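Winter Visibility at Egilsson Bay: Notes for Visiting Divers

Posted in Cold Water, Trip Planning

The cold-water season at Egilsson Bay runs from late autumn until the first plankton bloom of spring, and it remains the period this blog recommends to divers who can tolerate a low water temperature. Visibility in the inner bay is commonly 20 metres during February. By the time the bloom is established it may fall to the length of a diver's arm, and the wall sites lose most of their appeal for anyone carrying a wide-angle lens.

Enquiries received over the past year have mostly concerned access, exposure protection and the choice of operator. The following notes address those matters in turn and replace the page published here previously, which referred to a boat ramp that has since closed.

Access

The bay is reached by the gravel road from Florno. The final section is graded in autumn and deteriorates steadily afterwards. Ordinary passenger vehicles can manage it at low speed, though trailers are not advised after heavy rain. Parking is available above the government wharf, and visitors are asked to leave the turning circle clear for the fish truck, which arrives before 7 in the morning and does not wait.

Shore divers may enter from the shingle beach on the north side of the wharf. Entry from the wharf itself is prohibited. The stones are coated with weed below the tide line, and it is sensible to put on fins only when waist-deep.

The sites

Mundix Reef is the most frequently visited. It consists of a sloping shelf of boulders leading to a wall, and the top of the wall lies at a depth suitable for recently certified divers. Plumose anemones cover much of the upper face. Wolf eels occupy the crevices at the southern end, and returning visitors will find the same dens in use from one year to the next. They should not be fed. Feeding was widespread here at one time and produced animals that approached divers' hands without caution.

The second site, known locally as the Stacks, is exposed to current and should be attempted at slack water only. The published tables for Florno give a fair indication, but slack at the Stacks arrives later than slack at the harbour, and the interval varies with the size of the tide. A live boat is required. The author has twice cancelled a dive there after entering the water, and considers both decisions to have been correct.

For those with an interest in small subjects, the sandy area beneath the wharf is worth a full dive. Grunt sculpins, hooded nudibranchs and juvenile octopus are all present in winter. Fin movement must be kept to a minimum, as the silt is fine and remains suspended for a long time.

Exposure protection

A drysuit is strongly recommended. Divers in thick wetsuits are seen at the bay each year and generally complete one dive. Heavy undergarments, a dry hood liner and two pairs of gloves, one of them kept in the vehicle, make the second dive considerably more agreeable. Regulators should be rated and serviced for cold water. No breath should be taken from the second stage at the surface on freezing mornings before submerging.

Cylinders should be filled to their rated pressure before leaving town. The compressor at the wharf is not available in winter. A reserve of 50 bar on return to the surface is the minimum accepted by the charter boats, and they do check.

Operators and fees

Disivel Charters runs a heated vessel from Florno harbour on most winter mornings when the forecast permits. A two-tank day costs nearly $200, including weights and soup. Cylinder hire is charged separately. Bookings are confirmed by telephone the evening before departure, and a cancellation made by the operator on account of weather is refunded in full.

There is no charge for shore diving, although a donation box for the mooring fund stands beside the notice board. The replacement of the reef mooring cost $3000 and has not yet been fully recovered.

Conduct

Gloves are not a licence to handle marine life. Collecting of any kind is prohibited within the bay, including empty shells, many of which are in use by hermit crabs. Crab traps on the wharf belong to residents and should be left in place, even where a line crosses the entry route.

A further post on strobe positioning in green water will follow before the spring bloom.

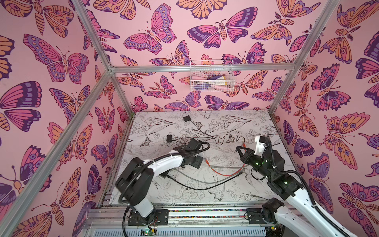
That post will also cover the care of O-rings and battery seals in low temperatures, a subject on which several readers have written. Corrections to the access information above are welcome through the contact page.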